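Abernathy packing result: is 605 demos really enough for tube into carton?
Forum > Manipulation > Papers and methods
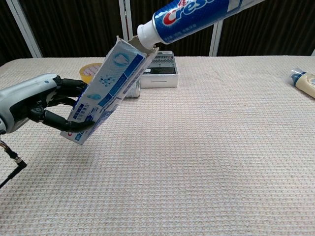
Reading time: 2 min

stindby_refugee
Posted in May, 9:40 pm

Has anyone else gone through the Abernathy write-up from the Skemivthorpe lab? The claim is that a policy trained on 605 demonstrations of putting a toothpaste tube in its carton does as well as one trained on 2550, as long as you throw out the "hesitant" ones first. I don't buy it. The filter was tuned on the same carton they test on. Of course the small set looks good.

torquelimit
The part that bugs me is the carton. An opened box with a torn top flap gives you a different mouth every time you handle it. If they swapped cartons during evaluation, I want to know how often. If they didn't, the policy had one particular tear to learn.

dulla_user13
Slight pushback. I've used the Dulla filter on our own drawer data and it does get rid of junk. We dropped a big chunk and training got more stable. So the idea isn't crazy.

stindby_refugee
"More stable" is a loss curve. Did the drawer close more often?

dulla_user13
A bit more often. Not enough that I'd put it in a title, fair.

pinch_grasp
Look at the angle, though. Box tipped up steeply in the hand, tube coming down cap first, and the white cap almost at the opening. That's the hard moment and most papers skip it by standing the box on the table. I give them credit for picking a task where both parts can move.

torquelimit
Sure, hard task. Hard tasks need more trials, and they report 101. Split that over two policies and several start positions and you're down to not much per condition. I'd want error bars before I got excited.

pinch_grasp
It's 101 per policy. Section 4, second paragraph. I had to read it twice too.

torquelimit
OK, then I take half of that back. Still no error bars.

quietbearing
What happens with the fingers? In the picture one is hooked under the edge of the carton and others press on the side. Thin cardboard gives when you squeeze it, and if the mouth goes oval the tube won't go in however clean your demos are. The paper has one line on grip force and it says "held constant." Constant at what?

stindby_refugee
Exactly. And who decides what "hesitant" means? They score pauses. A person slows down right before the cap meets the opening, and that's the useful bit. Filter on pauses and you may be throwing away the careful demos and keeping the lucky ones.

dulla_user13
The pause score skips the last stretch before contact. It's in the appendix.

stindby_refugee
It skips a window they picked by hand. Move the window and show me the result again.

pinch_grasp
That I agree with. The other missing run is 605 picked at random from the 2550. If random does nearly as well, the filter isn't doing anything and the task just stops improving early.

torquelimit
This. Can't believe a reviewer let that go.

quietbearing
Was it reviewed? I thought it was only on the Stindby workshop page.

torquelimit
Ah. You're right, workshop only.

dulla_user13
I can do the random subset on our drawer data, the scripts are already there. It won't settle anything about toothpaste boxes. Will post numbers either way.

stindby_refugee
Please post the seeds with them.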